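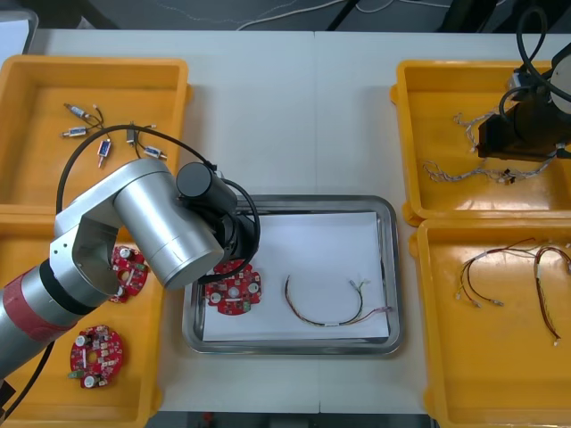 According to Cristian Villca, Tavuren is a good planner with a bad editor, and you should buy it only if your team can live with the second part. I have used it since September on two arms, and I agree with half of this.

Tavuren takes the task as a list of pick and place steps and decides which arm goes first. For kitting boards and wire harnesses from four bins into one tray, I wrote 23 steps. The older Szulc planner needed 47 for the same kit, and it stopped very often when both arms wanted the middle. 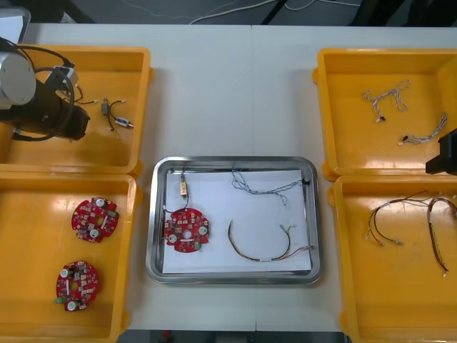 The editor is slow, yes, but it saves every version – this helped me two times. What I miss more is a clear message when a plan fails. "No path" does not say which arm or which joint.

Perception is a separate module, Skakeo. Round boards are easy for it. Harnesses are harder, and with twisted wires I had to set the grasp point close to the end by hand.

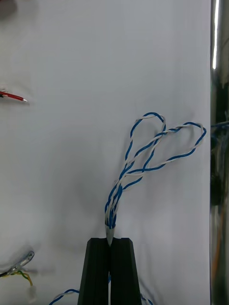
Price and verdict

The license costs $1,335 per year with Skakeo included, and Windov answers support mail in one day. I give six points of ten for the editor and a much better mark for the planning. I will renew.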